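Wastden よくある質問(急いで書いてるので抜けあり。随時追記)

■ Wastdenって何?
レトロ携帯ゲーム機向けの自作ゲーム用、タイルマップエディタです。マップを描いて、当たり判定をつけて、圧縮して書き出す。それだけ。絵を描く機能はほぼ無し。ドット絵は好きなツールでどうぞ。

■ 無料?
無料。寄付は受け付けてません。気持ちだけで。

■ 対応OSは?
WindowsとLinux。Macは手元に実機が無いので未確認。ビルドが通ったという報告は掲示板に一件あり。手順はそのスレを見てください。

■ インストール方法
zipを展開して実行ファイルを起動。以上。日本語を含むフォルダに置くと設定が保存されないことがあります。既知の不具合。デスクトップ直下じゃなく、C:\wastden みたいな場所推奨。

■ 起動しない
まず設定ファイル wastden.cfg を消して再起動。だめなら log.txt を掲示板に貼ってください。「動きません」だけだと答えようがないです。OSとバージョンも一緒に。

■ マップの最大サイズは?
1レイヤーあたり横2,000タイルまで。縦も同じ。ただし実機のメモリには当然乗らないので、分割して読み込む前提です。分割は「書き出し」→「チャンク」で。

■ タイルは何種類まで使える?
1マップにつき382種類。半端な数なのはシステム用の予約分を引いてるから。超えるとステータスバーが赤くなります。赤いまま書き出すと、はみ出した分は0番のタイルに化けます。警告は出ません。次の版で出すよていです。

■ レイヤーは?
背景2枚、当たり判定1枚、イベント1枚。増やす予定なし。

■ Cusa形式って何?
Wastdenの標準の書き出し形式。Andor Virágさんが作った圧縮形式で、展開ルーチンが小さくて速い。展開側のソースは同梱の cusa フォルダに。アセンブラ版とC版あり。C版は遅いので動作確認用と思ってください。

■ Cusa以外で書き出せる?
生バイナリ、CSV、Cの配列。JSONは要望が多いので検討中。検討中というのは、まだ何も書いてないという意味です。

■ 展開したらマップが崩れる
だいたい次のどれか。
・展開先バッファが足りない
・チャンクの幅がエディタ側とプログラム側で違う
・古い版の展開ルーチンを使ってる
三つ目がいちばん多いです。1,406以前のビルドで書き出したファイルは、新しいルーチンでは読めません。エディタで開いて書き出し直してください。プロジェクトファイル自体はそのまま開けます。

■ ビルド番号はどこで見る?
「ヘルプ」→「情報」。右下の小さい数字。

■ 斜面の当たり判定は作れる?
作れます。判定レイヤーで数字キーの1〜6を押すと角度が切り替わり。反転はF。ただし斜面の上での挙動はゲーム側の仕事なので、エディタでは何もしません。サンプルの「Brurnard」に実装例あり。

■ Brurnardって?
付属のサンプルゲーム。横スクロールで全部で31面。マップは全部Wastden製。Irén Magyarさんが面を作ってくれました。12面が難しすぎるという苦情はこちらでなくご本人へ。本人は直す気がないそうです。

■ サンプルのマップを自分のゲームに使っていい?
改造も再配布もOK。クレジットに名前を入れてもらえると嬉しいです。タイル画像は別ライセンスなので、同梱の readme を必ず読んでから。

■ 元に戻す(アンドゥ)は何回?
メモリが許すかぎり。ただしタイルセットを差し替えると履歴が消えます。差し替え前に保存を。私も何回かやりました。

■ 自動保存ある?
あります。初期設定はオフ。「設定」→「保存」で間隔を指定。保存先はプロジェクトと同じフォルダで、拡張子は .bak。復元するときは拡張子を .wst に変えて開くだけ。

■ エミュレータに直接送れる?
「設定」→「外部ツール」にエミュレータのパスを登録して、F5。引数の書き方はツールごとに違うので、各自調べてください。よく使われる分は掲示板の固定スレにまとめてあります。

■ 実機で色が違って見える
液晶の差です。エディタのプレビューに「実機風」があるのでそれで近づけてください。完全には合いません。

■ プラグインは作れる?
Luaで書けます。plugins フォルダに入れて再起動。Hegedűsという名前の自動地形プラグインが最初から入ってるので、それを見るのが早いです。コメント少なめですみせん。APIの一覧は作りかけ。

■ 英語版は?
メニューの英訳は半分くらい。手伝ってくれる人は lang フォルダの en.txt を直して送ってください。

■ 不具合報告はどこに?
掲示板の「不具合」へ。メールは見落とします。再現手順と、できれば問題のプロジェクトファイルも。返事は土曜にまとめて書いてます。土曜に返事がなかったら次の土曜。

■ 次の版はいつ?
11月のどこか。書き出しの警告と、日本語フォルダの件を直してから出します。JSONはたぶんその後。

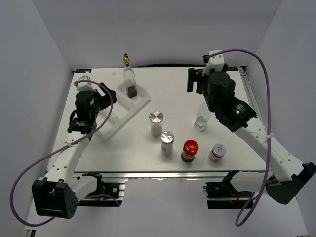 ■ 古い版もダウンロードできる?
できます。配布ページのいちばん下に過去ログ。ただし古い版の質問には答えられないので、そこは了承のうえで。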